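Finished Caldeira on Thursday, all 800 pages of it, and I still can't decide whether the translator is a genius or was in a hurry.

I only bought it because the online listing promised "newly rendered from the complete text". Complete according to whom? The note at the front says two chapters were "reordered for the modern reader", and then never mentions which two. My guess is the flood and the wedding, as there's a dead horse on page 108 that someone saddles up forty pages later. Either that or the author nodded off, which with a book this size I could forgive.

My old copy, the Porkia paperback with the horrible yellow spine, has 42 chapters. The new one has the same number, so nothing has gone missing, but I don't see why a reader who can get through a book this long needs protecting from the order it was written in. If it confused people in the first place, let it confuse me too.

The prose is smoother, I'll give them that. Too smooth in places. The ferryman used to talk like a man who'd spent his life shouting over water and now he sounds like he works in a bank. The blurb calls this "restoring his dignity". Hmm.

And then there's the claim that it's "the greatest river novel of its century". I've read Wodach, which is a better river novel and a quarter of the length, and I bet whoever wrote that line hasn't. Utadik is meant to be better still — so people keep telling me, though I notice they all gave up before the second part.

Would I recommend it? The middle, yes. The siege chapters are as good as everyone says, and I don't often write that. For the rest, look for the yellow one second-hand and put up with the small print.

Wodach again next, I think, to check I'm right.

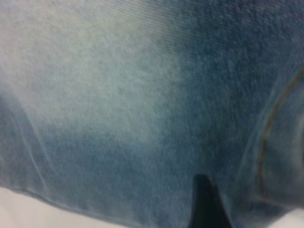
Faded denim, close up.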